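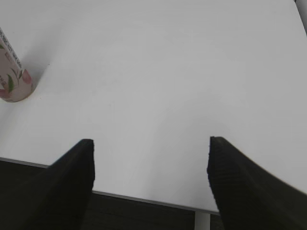

12 September 2023
Posted by the Viten site desk

Radon testing in occupied buildings requires a written placement plan before any detector is opened. At the Otport offices, our plan covered 36 rooms on the ground floor and in the basement, and each detector was assigned a fixed position for the full test period. A smooth white tabletop with a wide open area is well suited to this purpose, provided that it stands away from windows, vents and exterior walls. Tenants were asked to leave the detectors undisturbed and to report any that had been moved.

The test began in March and ran for 89 days. Skoltex supplied the detectors and performed the laboratory analysis. Results for 15 rooms, all of them on the Brzozowska side of the building, were above the level at which the owner had agreed to take action. The remaining rooms require no work at this time.

A sub-slab venting system has been proposed for the affected section. Installation is expected to take roughly 56 hours of labor, after which the same rooms will be tested again. Floor cracks and pipe openings will be sealed before the fan is switched on.

Contact the site desk | © 2023 Viten | Back to top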